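Section 4: Preparing and applying Fleltorine hard-surface oil

4.1 Scope

This section covers the oiling of worktops, tables and shelving supplied unfinished by Niduton. It does not cover floors, doors or outdoor furniture. Read Section 3 (Sanding) first. Surfaces previously treated with wax, varnish or silicone polish must be stripped before any oil is applied.

The standard brown tint gives an even, matt finish. A cup left on its side on a tinted top, and a cup held in a gripper, with a bowl on a red tray:
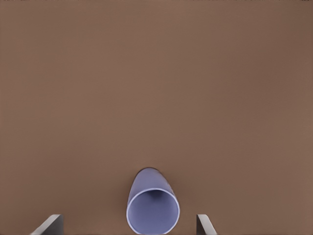
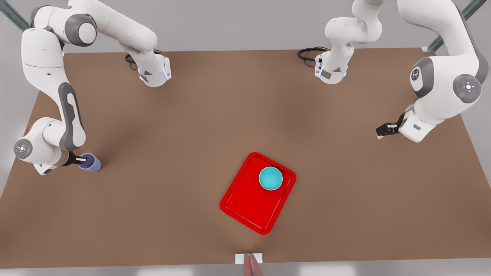 4.2 What you need

Fleltorine oil, standard brown or clear, 1000 ml tin
Wako applicator pad, white, with handle
Flillov lint-free cloths
Stirring stick, flat-ended
Shallow metal tray
Nitrile gloves
Lidded metal bucket, half filled with water

One tin is enough for two coats on most kitchen worktops. If more than one tin of a tinted oil is needed, mix all the tins together in a clean metal container before starting. Slight differences between batches will show on a large surface.

CAUTION: Cloths and pads soaked in oil can heat up and catch fire without a flame or spark. Put each used cloth into the water bucket as soon as it is finished with. Do not leave cloths folded, crumpled or in a plastic bag.

4.3 Room conditions

Keep the room between 15 and 25 °C during application and drying. Relative humidity must stay below 80 per cent. Open a window on the side away from the work. Do not use fan heaters, which raise dust and dry the top of the oil film too quickly.

Timber stored in an unheated building should stand in the room for two days before oiling. In winter, and as late as March in colder areas, allow three.

4.4 First coat

1. Vacuum the surface, the edges and the underside with a brush nozzle. Wipe once with a dry cloth.

2. Open the tin and stir for two minutes, lifting from the bottom. Pigment settles during storage and may form a firm layer. Do not shake the tin.

3. Pour a small amount of oil into the tray. Close the tin.

4. Load the applicator pad and press out the excess against the side of the tray.

5. Apply the oil to the underside first, then the edges, then the top. Work along the grain in strips the width of the pad, overlapping each strip slightly.

6. Leave for 15 minutes. If dull patches appear, add a little oil to those patches only.

7. Remove all surplus oil with a clean cloth, turning it often. The surface should feel almost dry to the palm. End grain and sink cut-outs take up more oil and may need a second pass.

8. Leave to dry for 12 hours. A surface oiled at 6 pm can be recoated from 6 am.

Note: Oil left standing on the surface turns sticky and will not harden. If this happens, wet the area with fresh oil, wait five minutes and wipe off firmly.

4.5 Second coat

1. Check that the first coat is dry. A white cloth rubbed on the surface should pick up no colour.

2. Rub down lightly by hand with 320 grit paper, along the grain. Avoid the corners, where the tint is easily worn through.

3. Vacuum and wipe.

4. Repeat steps 2 to 7 of 4.4, using half the amount of oil.

Do not apply a third coat of tinted oil. If more protection is wanted, use clear.

4.6 Curing

Light use is possible after 24 hours. Full hardness is reached after ten days. Until then:

- do not cover the surface with cloths, mats or film
- wipe up water at once
- do not use cleaning products
- do not put down hot pans or dishes

Rubber feet on small appliances can leave marks during curing. Place card under them.

4.7 Storage and disposal

Wipe the rim of the tin before closing it and tap the lid down evenly. Store upright, away from frost. An opened tin keeps for six months. If a skin has formed, cut it out and strain the oil before use.

Dry cloths flat outdoors, one layer thick, before putting them in household waste. Take leftover oil to a collection point for paints and solvents.

Procedure written by Yen-ting Wu. Checked by Ho-yin Kwan. For faults in the finished surface, see Section 6.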